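Search questions, topics or people
Search

Changing from agronomy to food technology after the third semester, what happens to my credits?

Hello to all. I am student of agriculture in the college at Nedberg and I finished my third semester in June. My marks are good enough, but I see more and more that I want to work with milk and grain processing and less in the field. The college in Skerkville has a food technology program, and they accept transfer students in the second year.

My problem is with the credits. I have passed soil science, general chemistry, botany, statistics and one course of farm economics. I also did the village practice, which was 11 weeks, and for this I received credits too. The page of Skerkville says only "equivalent courses may be recognized" and I do not understand who decides it and when. If I must repeat the chemistry, I lose one full year, and my scholarship does not pay for an additional year.

Did somebody make this change? Should I write to them before I apply, or only after? And is the village practice worth anything there?

Thank you in advance for any help.
Vlasta Baláž

3 answers

Cengiz Karabulut
I made nearly the same change, but from Brudcombe, so please check the details with your own office.

The recognition is decided by the teacher who gives the course in the new college. The admission office only collects the papers and sends them further. For this reason the title of your course is not so important. They look at the syllabus, the number of laboratory hours and which textbook was used. Ask your department in Nedberg for the syllabus of every course, with stamp and signature, for the year in which you took it. I brought the syllabus of the wrong year for statistics and had to ask again, and this took 5 weeks in the summer when the offices are half closed.

General chemistry was accepted for me without discussion. Soil science was accepted as a free elective, so the credits counted but they did not replace any required course. Botany the same. For farm economics I had to go to a short talk with the lecturer. He asked me about cost calculation and then he signed.

Write to them before you apply. Ask for a preliminary opinion, and ask to have it in writing. It does not bind them, but in my case the final result was equal to it.

About the scholarship: read the rules for "change of field" and for "extension" separately. In my contract they were in two different parts, and the change of field had to be reported before the new semester starts.

Bastian Fuchs
just apply and see, they took all of mine. different college though

Brynhildur Bech
I agree with the first answer and want to add something for the village practice, as I was helping with the practice reports in Fogh.

Normally a food technology program has its own practice in a plant, and the village weeks cannot replace it. But there can be an exception for a part. If during your practice you worked in a dairy, a mill or a cold store, get a confirmation from that place, with the dates and a short list of your tasks. A student from our group received up to 20 hours in this way. It is not much, but it also made her application look more serious.
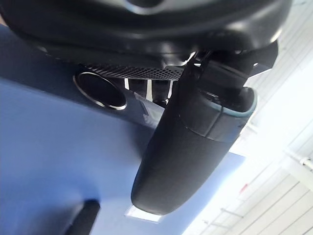

The confirmation should be on the paper of the firm and signed by the person who supervised you, and your own diary of the practice is good to attach as a second document. If the place is very small and has no official paper, a signed letter with the address and phone number was enough for us. Please keep the originals and send only copies.

Search
Search all questions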